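Protokoll Sortimentsrunde Nevoser, Standort Sastitz
Beginn 9:30 Uhr, Protokoll vom letzten Mal ohne Änderungen angenommen

TOP 1 Stempelset Kwak
Nachfüllkissen fehlen weiter, Lieferant vertröstet auf Juni. Startpackung bleibt so lange ohne Kissen im Shop, Text wird angepasst. Verkaufspreis 29 Euro, keine Aktion. 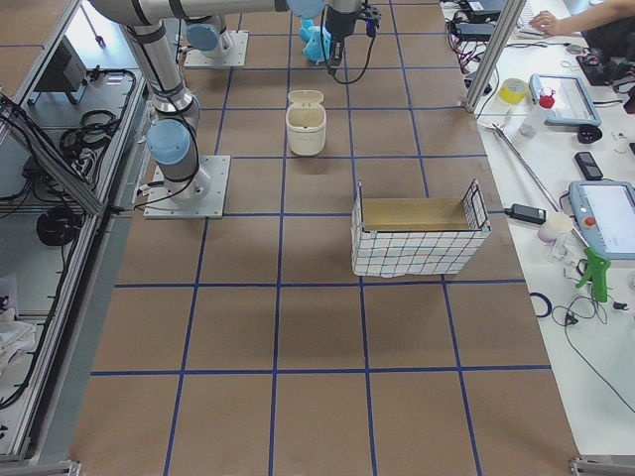 Ab wann sind die Nachfüllkissen wieder bestellbar?
Frühestens im Juni, Vorbestellungen werden bis dahin nicht angenommen.

Artikeltext: "auswaschbar" nur stehen lassen, wenn Prüfbericht da ist. Altersangabe auf Karton und im Shop unterschiedlich, muss gleich sein. Geht an den Einkauf.

TOP 2 Murmelbahn Skuder
Erste Auflage 2.999 Stück, Karton jetzt schmaler. Anleitung nochmal durchgesehn, Schritt 2 unverständlich, neue Zeichnung nötig. 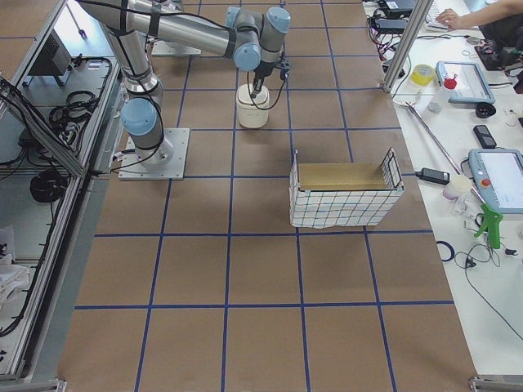
Wer bekommt die Vorabexemplare?
Die Fachhändler, die schon beim Herbstkatalog mitgemacht haben. Kontingent 200, Versand ab Sastitz.

Erweiterungspack vertagt. Frage nach Holz statt Kunststoff bei den Weichen: zu teuer, erstmal nicht.

TOP 3 Katalog
Bastelseiten nach vorne, Kreativsets und Spiele getrennt. Fingerfarben raus, läuft aus.

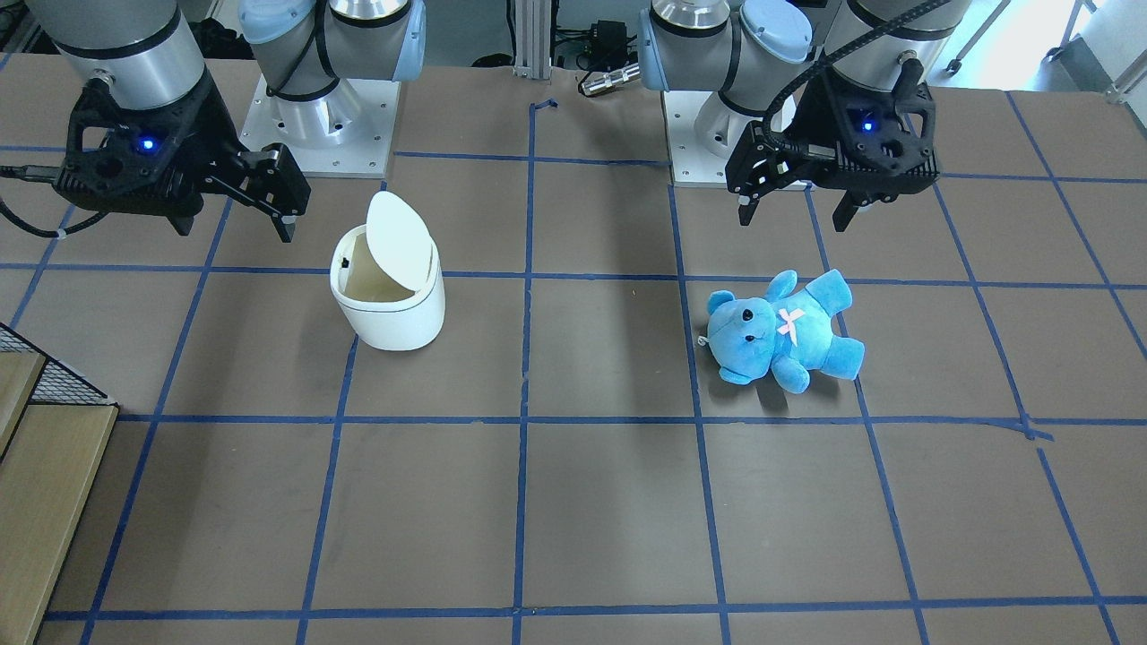
Henrike Lobmaier

Nachtrag zu TOP 3: Kategorienamen im Shop gleich mit ändern, sonst passt die Suche nicht. Rückläufer wegen geknickter Kartons weiter sammeln, Spediton ist angeschrieben, Antwort steht aus.

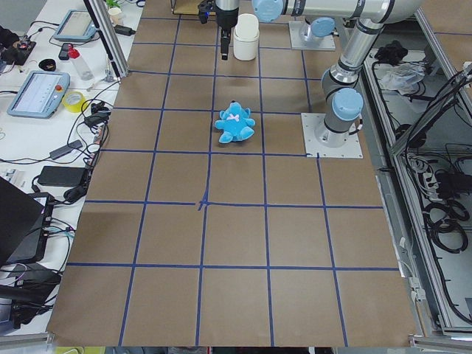
Hellblauer Teddy auf dem Tisch mit Klebebandraster

TOP 4 Verschiedenes
Messestand: Größe wie gehabt, Kwak nach vorn, Skuder an die Rückwand. Preisschilder neu drucken.
Nächste Runde wieder 9:30 Uhr, Einladung per Mail.
Ende 11:10 Uhr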